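Hurnell Forum > Manipulation > Teleop and Demonstration
Thread: Leader-follower vs. hand guiding for two-arm pick and place

erhan_b
17 Apr 2025
We are collecting demonstrations on a two-arm station. The task is small objects to and from a perforated storage basket, mostly water bottles. So far we have 1,205 episodes by remote control (leader arms, joint-space mapping, 50 Hz logging). A colleague wants to switch to hand guiding, meaning the operator holds the arm itself and moves it through the task with gravity compensation on. His argument is that the force feel is better and the grasps come out cleaner. I am not convinced. Before I rewrite the recorder, has anyone run both on the same task?

Current problem with remote control: operators close the jaws too early, then drag the bottle before lifting. The fixed camera does not give them enough depth.

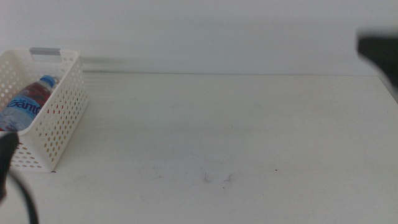

Retrieval is the worse half of the task for us. Operators tend to approach along whatever line the leader arm finds comfortable, and that line is seldom the one the object needs. With the bottle tilted in the basket and the blue cap just below the rim, the obvious grasp is at the neck, but a jaw that comes in flat meets the wall first. People then back off, rotate the wrist, and try again. Those retries end up in the dataset. I have been leaving them in.

pjuntunen
Ran both at Lesska on a one-arm cell. Hand guiding gave shorter episodes and smoother joint traces. It also put a forearm in every camera view. The policy trained on it was poor until we masked the operator, and the mask was more work than the time we had saved. Stay with remote control if cameras are your input.

Also, with two arms you need both hands on one robot for anything precise. Who moves the other?

nishad.a
Disagree in part. You can hand guide with no people in the training images if you record joint positions only, clear the area, and replay with the cameras on. We did 1,996 episodes that way. Replay doubles the wall-clock time but needs no attention from the operator.

pjuntunen
Replay assumes the object goes back to the same pose. A rigid block in a fixture, fine. A bottle dropped in a basket will not lie the same way twice, and you end up with a trajectory that closes on air. How many of the 1,996 did you throw out?

nishad.a
Enough to matter. I don't have the split here. We used fixtured parts, so your point stands for baskets.

asnakech_d
Erhan, two questions. Do the operators see the wrist views live, or only the fixed camera? And is the leader-to-follower mapping 1:1 or scaled?

Early closing is nearly always a display problem. We had the same fault on the Genance rig and it went away once the wrist streams were put in front of the operator at full size. No change to the arms.

erhan_b
Mapping is 1:1. Wrist views are recorded but shown as thumbnails under the fixed view. I can swap the layout today, it is one config file.

What one arm sees of the other while the other is working at the bottle:
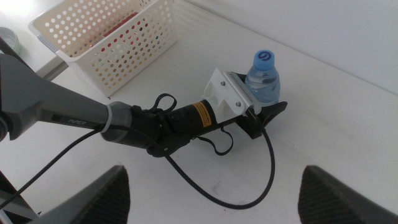
Thenmozhi Chowdary replied that she would record that view for both arms and make it the large panel for whichever arm is idle. Her operators on the Tsuji stations use the idle arm as a movable camera. They park it to one side and look across at the working jaws, and they judge the gap between finger and object from there. She also asked what is done about cable slack, having lost a batch of episodes to a cable that caught during wrist rotation.

erhan_b
Good idea on the idle arm. One worry: if the operator parks it by eye each time, the policy learns a parking motion that means nothing.

On slack, the braided cable comes off near the fingers and lies partly on the table in a large loop. I have not logged a snag. I will shorten it anyway.

asnakech_d
Parking motion is fine if it is consistent. Define a pose, bind it to a pedal, let the controller drive there. Then it is the same motion every episode and costs you very little capacity.

pjuntunen
I would not automate part of a demonstration. The observations during the pedal move are real but the actions are not the operator's, and you will need to flag those steps. Otherwise you are mixing two controllers in one label.

asnakech_d
We flag them. It is a boolean column. I don't see a problem in mixing as long as the same sequence is used at run time.

nishad.a
Back to the retries. I would not leave them all in. Keep the ones where the operator recovers with a clear change of approach, cut the ones where the jaw just bumps the wall and repeats. We split ours into 2 folders and trained with and without. Without any recoveries, the arm froze on first contact. With all of them, it learned to bump.

erhan_b
That matches what I see. Ours touches the rim, backs off, touches the rim again.

Plan for now: large wrist panel, fixed park pose with a flag, retries sorted by hand. No hand guiding. I will collect another 50 episodes with the new layout and compare drag distance before lift against the old set. Results in May if the station stays free.

pjuntunen
Use the same operators for both sets. A new operator will swamp whatever the display does.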